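Clellalach site, pack-out and wipe-down cells
Monthly safety walk with comments, July 29, 2022

Scope: both arm cells on the Aravena line, plus the staging bench between them. I'm filling in the comment boxes properly this time, as so much has changed for the people working beside the arms and a column of check marks tells you very little. Marks used: **OK**, **FIX** (do it before next shift), **WATCH** (look again next month).

## 1. Before the arm is powered

- [x] E-stop pressed and reset at both pendants. **OK**
- [x] Light curtain trips with an open hand at bench height. **OK**
- [x] Floor tape intact. **FIX.** Peeling at the corner where everyone turns with the tote cart. Ask the cart drivers where they'd like the line, because they've walked it more than any of us!
- [x] Lockout tags on the hook. **OK**, 9 of 9.

## 2. Gripper and fingers

- [x] Finger screws snug, witness marks lined up. **OK**
- [x] Fingertips free of nicks. **OK**
- [x] Pinch point label readable from the operator side. **WATCH.** Readable today, but the wipe-down spray is fading it.
- [x] Grip force at the soft setting for cloth work. **OK**

Comment: the soft setting is my favorite thing on this whole sheet. When we started, cloths were handled at the same force as hard parts and people hated standing near it (fair enough). The afternoon crew asked for a gentler setting, Proltov wrote one, and now the crew picks it from the pendant themselves.

## 3. Wipe-down

- [x] Microfiber cloths only, no paper towel at the arm. **OK**
- [x] One tray on the table at a time. **OK**
- [x] Marks left on a tray go to a person, never to a second automatic pass. **OK**
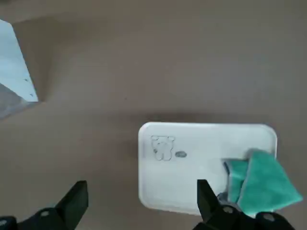
The wrist complaints are what got this cell approved in the first place. Wiping used to be a full-shift job, the same circle over and over, and we rotated people every 2 hours just to keep it bearable. Now the same folks inspect, pull anything doubtful and decide what gets wiped again. They're very good at it, too. On the last full count they'd checked 1,090 pieces and the rework shelf was still half empty at the end of the day.

- [x] Inspection lamp at the operator's seat works. **OK**
- [x] Seat height adjustable. **FIX.** The lever sticks. People are sitting more than they used to and a bad chair matters now in a way it didn't before.
- [x] Spray bottle labeled and stored outside the arm's reach. **OK**

## 4. Pack-out

- [x] Baskets free of cracks, no sharp edges along the rim. **OK**
- [x] Bottles capped before they enter the cell. **OK**
- [x] Lids laid flat and clear of the basket opening. **OK**
- [x] Hands out until the stack light is green. **WATCH.** Twice I saw someone lean in early to straighten a bottle. The curtain did its job both times, but I'd like us to talk about why it feels necessary.
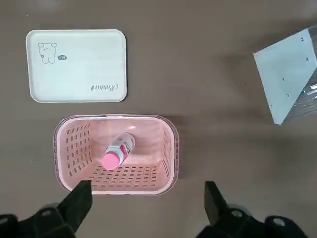

*Section 4: bottle in the slotted basket, white lid beside it on the table.*

Comment: I asked the two early leaners and both said the same thing. They can see when a bottle is going to sit crooked, well before the arm is done, and it bugs them. That's useful knowledge! I've asked Maditz for a "hold" button on the operator side so they can pause, fix and release without tripping anything. Quote is due in the first week after shutdown.

## 5. People and training

- [x] Everyone on shift signed off for pause and restart. **OK**, 100% on days and nights.
- [x] Near-miss cards stocked. **OK**, and they're being used, so thank you.
- [ ] Refresher on lifting full totes. **FIX.** Not scheduled. The arms took over the small repetitive moves and left us the heavy ones, and we should be training for the job as it is today.
- [x] Noise at the bench comfortable for talking. **OK.** Several people mentioned that they can chat again with the old blower gone.

## 6. Open items carried over

| Item | Owner | Status |
|---|---|---|
| Floor tape at cart corner | Day shift | Open |
| Chair lever | Maintenance | Part ordered |
| Hold button | Maditz | Waiting on quote |
| Tote lifting refresher | Site safety | Needs a date |
| Pinch point label, spray-proof version | Proltov | Sample on the way |

If you work in either cell and think I marked something too kindly, write on the copy by the time clock and I'll bring it along on the next walk.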